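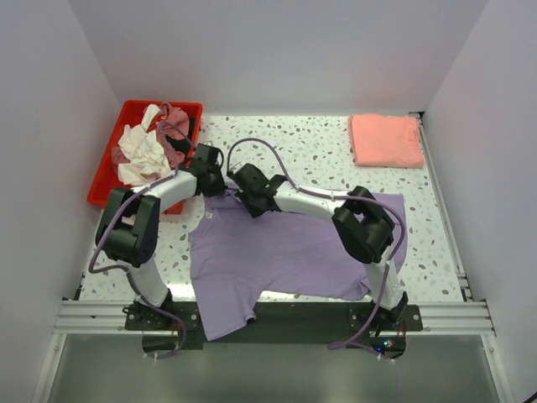
Gyula Katona reckons I fold my shirts like I'm mad at them, and after two weeks of living out of one carry-on I'm starting to think he has a point. He left that under my last post, along with a very long defense of rolling. Rolling! I tried it for the Drillau leg and everything came out looking like a used napkin.

So I'm back to flat folding, with the heavy stuff near the wheels and socks stuffed in shoes. The bag I bought in Whitelaw cost 59 dollars and I love it, even though the side zipper sticks - you have to sort of talk it around the corner. I get 7 shirts in there, two pairs of pants, a rain jacket and the big ugly sweater I refuse to travel without. (Yes, in June. The ferry to Skadatdale is freezing, bring a sweater.)

What I'd skip next time is the toiletry kit. I used the toothbrush and the sunscreen and carried the rest for nearly 600 miles. There's a perfectly good drugstore in Pledisstead, right across from the bus station, and it's open late.

Laundry was easier than I expected. The place we stayed in Drillau had a washer in the basement and a line out back, and I did one load halfway through the trip while eating cherries on the steps. Best afternoon of the whole thing!

We're going back in September, probably with the same bag. Gyula, if you're reading, send me the name of that zipper wax again, I lost it.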